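Sevwood Repair Room: progress report to the Pistus small grants fund

March 15, 2023

Hello again, and sorry this one is longer than the last! You asked for a plain account of how the grant is being spent and whether the room is getting any easier to use, so I've gone through it more or less in the order things happened, with a few detours.

When I wrote in September we had just been given the keys to the back half of the old Kemppainen drapery shop, and I was very cheerful about it. I'm still cheerful, but I'd not yet met the damp in the far corner. It ate the first three weeks. The landlord paid for the wall to be treated (it took some asking) and we lost no grant money to it, only time, which is why the opening slipped from before Christmas to the last week of January. We've been open every Saturday since then, apart from the one when the boiler went.

Spending first, as I know you'll want it. We've used £1187 of the award so far. The biggest lump, £400, went on the workbenches and the tables, nearly all second-hand from a school that was clearing out its craft rooms. They came with a good deal of dried glue and several pairs of initials, and I spent two evenings with a scraper getting the tops decent. The rest has gone on lighting, a proper extension reel, two soldering irons, safety glasses, a first aid kit and a frankly boring number of screwdrivers. I've put the receipts in the folder that comes with this report. One is missing, for the lamp bulbs, and I've asked the shop for a copy.

The lighting has made more difference than anything else we bought. The room only has the one window and it looks on to a wall, so by three in the afternoon in February you couldn't tell a brown wire from a black one. Now each bench has its own lamp and people have stopped carrying toasters over to the doorway to look inside them.

On numbers, we've booked in 166 items since we opened. Lamps and kettles are well ahead of the rest, then radios, then toys, and then a long tail of things I'd never have guessed at (a bread slicer, a music box, an electric carving knife that I didn't much like having in the room). I haven't finished working out how many went home mended, because the first month's slips were filled in any old how and half of them don't say. I've redesigned the slip so there's a box to tick at the end, and the next report should have a proper figure in it.

Now, the small parts. I said in the application that I wanted a sorted store of screws, pins, springs and so on, so that a repair didn't stop dead for want of one tiny thing. It has been the slowest job of the lot. We were given the contents of a closed-down workshop, the Groltness hoard as I've been calling it, and it arrived as seven biscuit tins with everything tipped in together. Brass, steel, plastic, long, short, bits of fluff. I thought it would take an afternoon!
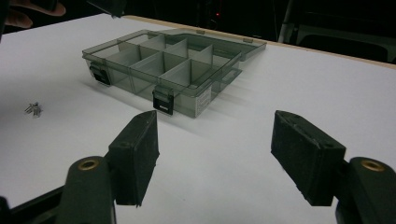 Sorting is done on one of the tables now, after a fortnight of trying to do it on my lap and losing half of it down the sofa at home. I tip out a small heap at a time, pick through it, and put anything bent or rusty straight into the scrap jar. The see-through boxes with the little compartments are what I've settled on for the good ones. With the lid opened right back flat on the white top I can get my fingers into every row, and a few shiny pins or screws beside the box show up beautifully, where on the old brown bench they'd simply vanish. The two latches on the front were what sold me on this type, as I've had enough of boxes that fly open when you carry them by the wrong end. I do have a quibble with the dividers. They're thin, and I'm not certain they'll put up with heavy use, so I'm keeping the really weighty bolts in jam jars for the time being.

Three of the tins are sorted and four are still to go. I'd hoped to be through five by now. I've moved it to a weekday evening when the room is closed, because doing it on a Saturday meant being interrupted every two minutes, and I'd come back to the table with no idea which heap was which.

For the next quarter I'd like to finish the tins, get the compartments labelled by size so that anyone can find what they need without asking me, and put up a shelf to keep the boxes on. The shelf is the one thing I'd ask you about. It wasn't in the original budget, and I'd like to move up to £60 across from the advertising line, which we've hardly touched because word has got round without it. If you'd rather it stayed where it is, I'll carry on using the windowsill.

The testing of plug-in items is the other thing on my list. I've a place on a course next month, already paid for, and once I've done it we can check mains things ourselves before they go home. Until then they're still going to the electrical shop down the road, who've been charging us very little and have been patient about the kettles.

Do come and see the room if you're passing on a Saturday, any time from ten until two. Use the side door, as the front one sticks.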